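Trucos de taller: bandejas de cartón y un tramo de rodillos para la mesa de empaquetar

En casa se empaqueta bastante. Mi mujer vende semillas y yo mando piezas de radio antiguas, y entre los dos gastamos una mesa entera en cajas, sobres y relleno. Estos apuntes salen de ahí. Sirven igual para quien prepara cuatro paquetes al mes que para quien ordena tornillos en el garaje.

La bandeja sin tapa

Una caja de cartón ondulado a la que se le quitan o se le doblan las solapas es el recipiente más útil de la mesa. Se mete la mano sin estorbos, se ve lo que hay dentro y se apila mal, eso sí, así que no conviene tener más de tres o cuatro en uso.

Para hacerla, se elige una caja con el fondo bien cerrado. Si el fondo lleva solapas que no se tocan en el centro, las piezas pequeñas se cuelan por debajo y se pierden. Se pone una plancha de cartón cortada a medida sobre el fondo, con la cara lisa hacia arriba, y se pega con unas gotas de cola caliente en las esquinas. Con cola blanca también sirve, pero hay que dejarle peso encima toda la noche.

Las solapas de arriba tienen dos arreglos. El primero es cortarlas a ras con cúter nuevo y regla metálica. El segundo es doblarlas hacia dentro y pegarlas contra la pared. Yo prefiero doblar en los lados donde se apoya el brazo, porque el borde queda doble y no raspa. En los otros corto y ya está.

El cúter viejo deja el canto mordido. Si el borde ya está así, se repasa con cinta de papel engomado a caballo, mitad por fuera y mitad por dentro. La cinta de embalar de plástico aguanta menos de lo que parece cuando hay polvo, y al despegarse se lleva la capa de papel.

Para marcar el doblez antes de plegar se usa el lomo de un cuchillo de mesa o un bolígrafo sin tinta, con la regla al lado. Se pasa dos veces, sin apretar demasiado. Si el papel exterior se rompe, el doblez ya no aguanta y hay que poner cinta por fuera.

Qué fondo poner en la mesa

Durante años trabajé sobre la madera pelada. Las cajas resbalaban, la cola caliente dejaba pegotes y el tablero acabó rayado. Ingvar Bundgaard, que tenía un puesto de encuadernación en el mismo pasaje que yo, me recomendó una tela negra gruesa bien tirante. Sobre el negro se ven enseguida las virutas de cartón, los hilos de cola y los tornillos claros. Los tornillos pavonados, en cambio, desaparecen. Para esos pongo una hoja blanca.

La tela se sujeta por debajo del tablero con grapas o con pinzas de mantel. Con pinzas se quita para sacudirla, y hay que sacudirla mucho. Las pelusas del cartón se van mejor con un cepillo de ropa que con el aspirador. Si cae cola caliente, se deja enfriar del todo y se levanta con la uña. Si se frota cuando aún está blanda, ya no sale.

Los rodillos

Un tramo corto de transportador de rodillos ahorra muchos levantamientos cuando las cajas pesan. El mío es un resto de una liquidación de Dokari. Me costó 25 euros y venía con dos rodillos atascados.

No hace falta atornillarlo. Se apoya en la mesa, con el extremo cerca de donde se llena la bandeja, y se empuja la caja cuando está lista. Si el tramo se mueve al empujar, se le pone debajo una tira de goma antideslizante de las que se venden para cajones.

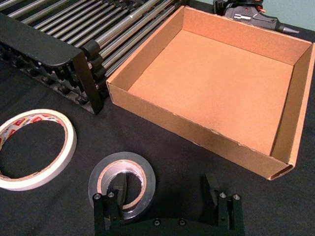

Bandeja de cartón vacía junto a los rodillos, con la pistola de cola detrás.

La bandeja debe quedar cerca del extremo, pero sin apretarla contra él. Si se deja un hueco grande, las cajas pequeñas vuelcan al pasar. La separación buena se encuentra probando con la caja más pequeña que se vaya a usar. Una caja tiene que apoyarse siempre en tres rodillos por lo menos; con dos se balancea y con uno se cae.

Limpieza de los rodillos: trapo seco para el polvo y, si hay restos de adhesivo de etiquetas, un poco de aceite de cocina en papel absorbente. Se deja cinco minutos, se frota y se desengrasa con alcohol. No hay que echar aceite en los extremos para que giren más. Recoge polvo y en un par de meses giran peor que antes. Si un rodillo no gira, lo habitual es que tenga hilo de fleje o un trozo de cinta enrollado junto al soporte. Se saca con pinzas de depilar.

Para probar si giran todos por igual se pasa la palma de la mano a lo largo, despacio. El que va duro se nota en seguida. Se marca el bastidor con un trocito de cinta a su altura y se revisa al final, cuando ya no haya pedidos pendientes.

La pistola de cola caliente

Es la herramienta que más disgustos da y la que más uso. Algunas normas que sigo:

Enchufarla cuando ya está todo cortado y presentado. Si se enchufa antes, gotea mientras se mide.

Dejarla de pie si tiene soporte. Si hay que tumbarla un momento, que sea con la boquilla lejos de las manos y de cualquier bolsa de plástico, y mejor sobre un azulejo. Un azulejo suelto de 13 centímetros de lado basta y la cola se despega sola al enfriarse.

No tirar de la barra hacia atrás para sacarla. La cola derretida se queda pegada por dentro y estropea el empujador. Si se quiere cambiar de barra, se gasta la que hay o se corta a ras y se mete la nueva detrás.

En cartón ondulado se pone la cola en cordones finos, siguiendo el dibujo de la onda, y se aprieta medio minuto. Los pegotes gordos tardan en enfriar y dejan bulto. En invierno el cartón está frío y la cola endurece antes de juntar las piezas, así que conviene tener el cartón dentro de casa desde la noche anterior. En enero lo dejo junto al radiador, sin tocarlo.

La boquilla se limpia caliente, con un trapo de algodón doblado varias veces y guante. Nunca con cuchillo.

Cuánto peso aguanta una bandeja

Depende del cartón y de cómo se coja. Una caja de canal simple con el fondo reforzado lleva bien bolsas de semillas, cables o bombillas. Para herrajes hay que pasar a canal doble. Sólveig Bisgaard, que prepara lotes de bisagras, pesa las bandejas llenas y cuando pasan de 19 kilos las reparte en dos. Yo paro bastante antes, por la espalda.

Se coge siempre por debajo. Las asas recortadas en la pared quedan bonitas, pero debilitan el lado justo donde más trabaja. Si se quieren asas, se pega por dentro un refuerzo de cartón con la onda cruzada respecto a la de la pared.

Las esquinas son lo primero que se abre. Cuando se empieza a ver la onda en la unión de dos paredes, se mete un cordón de cola en la rendija y se sujeta con una pinza de tender hasta que enfríe. Arreglado a tiempo dura otra temporada. Si se deja, la pared se vence y hay que tirar la caja.

Humedad

El cartón chupa agua del suelo del garaje aunque el suelo parezca seco. Las bandejas se guardan en alto, sobre una balda, o encima de dos listones. Una caja que se ha mojado y se ha secado ya no tiene la misma fuerza. La uso para recortes y para proteger la mesa cuando pinto.

Para cosas que puedan soltar aceite se forra el fondo con una bolsa abierta o papel de horno. El papel de periódico mancha.

Orden de trabajo

Lo que me funciona para una tanda de pedidos es montar primero todas las cajas, después llenarlas y al final cerrarlas y etiquetarlas. Ir caja por caja de principio a fin obliga a cambiar de herramienta a cada rato. Con los rodillos a la izquierda y la bandeja a la derecha, el material va de la mano derecha a la caja sin cruzar los brazos. Los zurdos lo ponen al revés.

Las etiquetas las compro en rollos de 500 de la marca Pultard. Las guardo en una lata de galletas porque con el calor se les ablanda el adhesivo por los cantos y recogen pelusa. La cinta, colgada de un gancho en el lateral de la mesa. Las tijeras, atadas con un cordón largo, que si no acaban en la cocina.

Al terminar se desenchufa la pistola y se vacía la bandeja del todo, también si al día siguiente se va a seguir con lo mismo. En el fondo siempre queda algún tornillo o una bolsita que hacía falta para otro pedido.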